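Speaker notes — hand-held gripper build, Sarkwood shared workshop, 04/08/2026

Slide 1. Scope. Parallel linkage, printed links, passive fingers. Built over 10 evenings at the bench. Skip the history of the Ketard version unless asked.

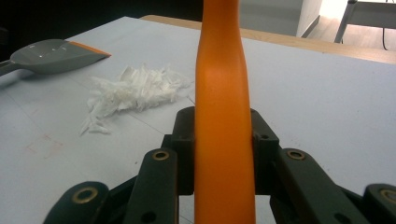 Slide 2. Linkage. Each finger hangs on two links so the pad stays parallel through its travel. Mention the brass at the pivots — plain printed holes went oval on the earlier set. Pads are inside the links, one each side of the orange piece, so point to those when explaining where the load goes. Clearance on the pivots took 4 reprints to settle.

Slide 3. Pads. Flat pads hold straight-sided items well. Rounded handles roll under side load. The current pad has a rounded inner face, and the grip surface is treated as a wear part. Lutmont sheet and Tiedemann glue, both from the usual shelf. Allow 2 minutes, no more.

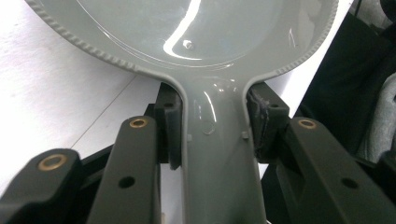 Theda Brandes asked at the December run-through whether a stiffer link would do more for grip than a softer pad. Her view was that the colour-coded test prints hid how much the arms flexed. Answer: both matter, pad first. Repeat the flex test with 14 mm links before claiming anything further.

Slide 4. Files and parts list. Leave up during questions.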